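4. House rules for simulated doorways

I'll admit I used to skip the rules section in papers like this one. Then I joined the Vokska project, where we had a pile of simulated home runs and no shared idea of what a "good" one was, and now I'm the person writing the rules section. So bear with me, this is the part I care about most!

When we started, each site had its own habits. The Jistetgate group stopped a run the moment any part of the robot touched a door frame. The Rotden group let light touches slide and only stopped for hard hits. Both were reasonable calls, but you can't pool runs that were judged in two different ways, and we found this out in April, after we had already pooled them (ugh). We threw out 695 runs and started over with one rulebook, which we call the Buchanan rules after the street our first office was on.

The rules are short. A run begins with the robot fully outside the room, base still, both arms at rest. Before the base crosses a threshold, the operator has to bring both arms inside the width of the opening, and the simulator logs the smallest gap between each arm and the frame. Contact of any kind gets logged too, even when the run goes on. We don't let operators edit the log afterward, and we don't let them drop a run without giving a reason from the fixed list. That last one got some grumbling, and I get it, typing up your own mistakes is no fun. I'd still fight for it.

We also require 2 reviewers per run. They work apart, they see the same log, and they only compare notes once both have filed a verdict. If they disagree, the run goes into a holding folder and stays out of training until somebody settles it. Our first full round under the new rules was 100 runs, all in home layouts with narrow passages, and the doorways ate up most of the review time. Figure 2 is from one of the bathroom layouts.
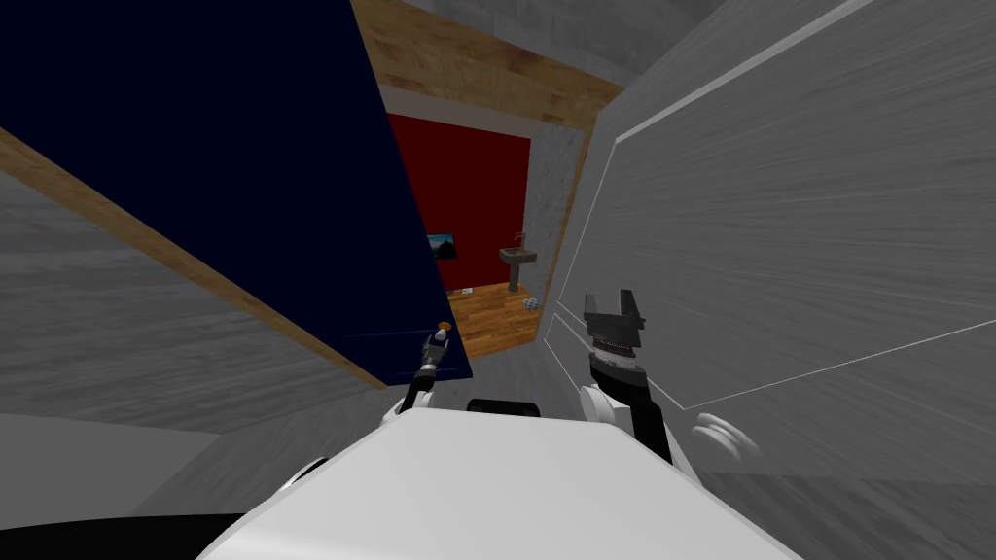 Should a run with a light touch on the door frame be thrown out?

Keep it, as long as the touch was logged and both reviewers marked it as light. Label it as a contact run so anyone who wants clean passes can filter it out.

Figure 2. Robot at the doorway of a small room with a red back wall and a pedestal sink, rendered in simulation. An arm is in view on each side of the body.

One thing the rules don't cover well yet is doors that are only partly open. Our gap measure treats the frame as the limit, and a door panel standing in the way can be a tighter limit than the frame. For now we ask reviewers to write down the door angle in the notes field, and I know free text is a weak fix. We're testing a version that measures against the nearest surface of any kind, and Section 5 gives the early results for that.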